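Pay the Deposit, Even If It Is a Nuisance

Our county board voted down the can and bottle deposit again in November. The vote was close. The main argument against it was that people already recycle at home, so a ten-cent deposit would only make groceries cost more. I think the board got it wrong.

I ran the lunch counter at Platis for 10 years. We sold drinks in cans and we had recycling bins by the door. On a busy day most of the cans went in the trash anyway, or were left on the tables. Our customers were decent people. They were in a hurry, and an empty can was worth nothing to them.

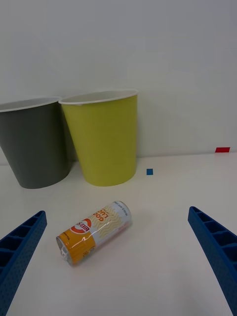

A can on its side, with two bins behind it.

A deposit changes what the can is worth. My sister-in-law, Eilidh Yule, lives across the state line, where they have paid one for years. She keeps her empties in the garage and takes them back when she buys dog food. She complains about the sticky machine and the line on Saturdays. She has never thrown a can in the trash that I know of. When someone does leave one in the park, a kid picks it up.

The cost argument is weaker than it sounds. You get the money back. A family that buys 600 cans a year and returns them all is out nothing but the time. A family that returns none is out $60, and I don't see why the rest of us should clean up for free so they can keep it.

The board does have a point about small stores. Sorcha Aitken, who owns the market on Montoya Street, told the board she has no room to store sticky empties, and I believe her. So exempt shops her size and put a return center at the county lot, which sits half empty all week.

The measure can come back next year. I would like to see it on the ballot this time.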